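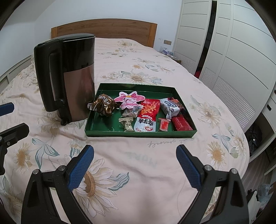 Uwe Reinholz의 의견으로는 벽에 습도계를 하나 걸어 두는 방식으로는 결로의 원인을 가려낼 수 없고, 공기의 습도와 벽체 표면온도를 같은 시각에 기록한 자료가 있어야 비로소 논의를 시작할 수 있다고 한다. 당사의 조사 절차는 이 지적을 출발점으로 삼아 작성되었다.

읽는 시간 3분

회사 소개

Numside는 주거용 건물과 소규모 숙박시설의 실내 습기, 결로, 환기 상태를 조사하는 회사이다. 시공과 자재 판매는 하지 않는다. 의뢰인에게 제공하는 것은 측정 기록, 해석, 보수 우선순위를 담은 보고서이며, 보수 공사가 필요한 경우 시공사 선정은 의뢰인이 직접 한다. 시공사로부터 소개 수수료를 받지 않는다는 조항은 모든 계약서에 포함되어 있다.

본사는 Miltow에 있고, 측정 장비의 보관과 점검은 Purkotby 작업실에서 이루어진다. 현장 조사 인원은 3명이다. 한 건의 조사는 처음 방문한 조사원이 보고서 작성까지 담당하며, 중간에 담당자가 바뀌면 인계 시점과 사유를 보고서 부록에 적는다.

조사 대상

의뢰의 대부분은 다음 증상에서 시작된다.

- 외벽 모서리와 창틀 하부의 반복적인 곰팡이
- 붙박이장 뒷면 또는 침실 외벽 쪽의 냄새
- 창호 교체 이후 새로 나타난 유리면 결로
- 욕실 배기팬을 가동해도 습도가 떨어지지 않는 경우
- 누수와 결로의 구분이 필요한 천장 얼룩

누수가 의심되면 습기 조사를 보류하고 배관 점검을 먼저 권고한다. 배관 압력 시험은 당사의 업무 범위에 들어가지 않는다. 누수가 남아 있는 상태에서 얻은 습도 기록은 해석에 쓸 수 없으므로, 배관 보수가 끝나고 마감재가 건조된 것을 확인한 다음 일정을 다시 잡는다.

측정 방법

표준 조사는 실내 공기의 온도와 상대습도, 외벽 내측의 표면온도, 외기 온도와 습도를 동시에 기록하는 것으로 구성된다. 기록계는 창에서 직접 햇빛이 닿는 위치와 난방기 바로 위를 피해 설치한다. 표면온도 감지기는 벽체 중앙부와 모서리에 각각 부착하고, 접착 부위에는 열전달용 박막을 덧댄다. 벽지가 들떠 있는 곳에는 부착하지 않는다. 들뜬 부분의 공기층이 표면온도를 왜곡하기 때문이다.

측정 기간은 27일을 기본으로 한다. 기간이 짧으면 외기 조건의 변동 폭이 충분히 확보되지 않아 생활 습기와 구조적 원인을 분리하기 어렵다. 난방을 하지 않는 계절에는 결로 재현성이 낮으므로, 여름철 의뢰에 대해서는 환기량 측정만 먼저 수행하고 본 조사는 난방 기간으로 넘긴다.

환기량은 추적가스 농도 감쇠법으로 산정한다. 가스 주입 후 실내 공기를 균일하게 섞고, 농도가 떨어지는 속도에서 시간당 환기 횟수를 구한다. 문을 닫은 상태와 연 상태를 나누어 측정하며, 두 결과의 차이가 큰 방은 문 하부 틈새와 급기 경로를 따로 점검한다. 배기팬 풍량은 후드형 풍량계로 확인한다. 표시 풍량은 참고값으로만 적고 계산에는 실측값을 사용한다.

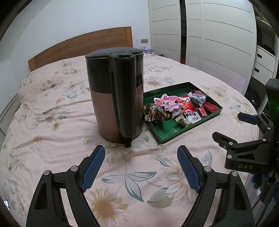
침구 위의 전기 주전자와 녹색 쟁반

판정 기준

상대습도 60%는 당사가 내부적으로 쓰는 주의 구간의 하한이다. 이 값을 넘었다는 사실만으로 결함 판정을 내리지는 않는다. 판정에는 실내 공기의 노점온도와 표면온도의 차이를 사용하고, 표면온도가 노점온도 아래로 내려간 시간의 합계를 방별로 제시한다. 표면 상대습도가 100%에 이르지 않아도 높은 상태가 오래 유지되면 곰팡이가 발생할 수 있으므로, 보고서에는 지속 시간을 별도의 열로 표시한다.

원인은 단열 결손, 환기 부족, 과다한 습기 발생, 복합 원인의 네 항목으로 분류한다. 자료가 부족하면 '판정 보류'로 기재한다. 보류 판정에는 어떤 자료가 추가로 필요한지, 어느 계절에 측정해야 하는지를 함께 적는다. 거주자의 생활 습관에 관한 서술은 기록으로 뒷받침되는 범위로 제한한다. 임대인과 임차인 사이에 분쟁이 있는 건에서도 같은 원칙을 적용하며, 책임 비율에 대한 의견은 내지 않는다.

Amrani 분석 양식

측정 자료는 Amrani라는 사내 양식으로 정리한다. 초기에는 조사원마다 다른 표를 사용하였고, 결측 구간의 처리 방식도 제각각이어서 같은 건물의 전년도 자료와 비교할 수 없는 경우가 있었다. 현재 양식의 첫 판은 9/3/18 자로 확정되었다. 이후 변경된 부분은 외기 자료의 출처 표기, 감지기 교정 이력의 첨부, 결측 구간을 보간하지 않고 공란으로 남기는 규칙이다.

원자료는 보고서와 함께 의뢰인에게 전달된다. 파일 형식은 쉼표로 구분된 텍스트이며, 별도의 프로그램 없이 열 수 있다. 시각은 현지 표준시로 기록하고 서머타임은 적용하지 않는다. 다른 업체에서 재분석을 원할 경우 당사의 동의를 받을 필요가 없다.

장비 관리

기록계와 감지기는 매년 March 교정 주간에 전량 회수하여 점검한다. 이 기간에는 신규 설치를 받지 않는다. 습도 감지기는 포화염 용액을 이용한 밀폐 용기에서 비교하고, 온도 감지기는 항온조에서 기준 온도계와 대조한다. 허용 편차를 벗어난 감지기는 보정값을 입력하여 계속 쓰는 대신 폐기한다. 폐기된 감지기의 일련번호와 마지막 사용 현장은 장비 대장에 남기며, 해당 현장의 보고서에 영향이 있으면 정정본을 발행한다.

배터리는 설치할 때마다 새것으로 교체한다. 기록 도중 전원이 끊긴 건에 대해서는 추가 비용 없이 재측정한다. 다만 거주자가 기록계를 옮기거나 전원을 분리한 경우에는 방문 비용이 청구된다.

숙박시설 조사

숙박시설은 객실 이용 여부에 따라 습기 발생량이 크게 달라진다. 따라서 객실별 점유 일지를 함께 받아 측정값과 대조한다. 일지에는 입실과 퇴실 시각, 난방 설정 온도, 청소 시 창문을 연 시간만 있으면 된다. 투숙객의 이름이나 연락처는 받지 않으며, 일지에 포함되어 있으면 삭제 후 다시 제출하도록 요청한다.

객실 내 가구 배치는 조사 기간 동안 바꾸지 않는 것을 원칙으로 한다. 침대 머리판이나 옷장이 외벽에 밀착되어 있으면 그 뒤쪽의 표면온도가 낮게 나오는 경향이 있고, 간격을 띄우면 측정 조건 자체가 달라진다. 배치 변경의 효과를 알고 싶다면 변경 전후로 조사를 나누어 신청해야 한다. 세탁물을 객실이나 복도에서 말리는 시설은 건조 장소와 시간도 일지에 적는다.

의뢰 절차

의뢰 시에는 평면도, 준공 연도, 창호와 단열재의 교체 이력, 증상이 나타난 위치의 사진을 제출한다. 평면도가 없으면 방문 시 실측하며 실측 비용은 견적에 별도 항목으로 표시된다. 서류 검토 후 조사가 필요하지 않다고 판단되면 그 이유를 서면으로 회신하고 비용을 청구하지 않는다.

설치 방문에는 성인 거주자 또는 관리 책임자의 입회가 필요하다. 벽체에 구멍을 뚫는 내시경 조사는 소유자의 서면 동의가 있는 경우에만 실시한다. 보고서 초안은 의뢰인에게 먼저 전달되며, 사실관계의 오류에 한하여 수정 요청을 받는다. 판정에 대한 이의는 근거 자료와 함께 접수하고, 당초 조사에 참여하지 않은 조사원이 재검토한다.

문의는 Miltow 본사에서 서면으로 접수한다. Purkotby 작업실은 방문 상담을 하지 않으며, 대여 장비의 반납만 가능하다.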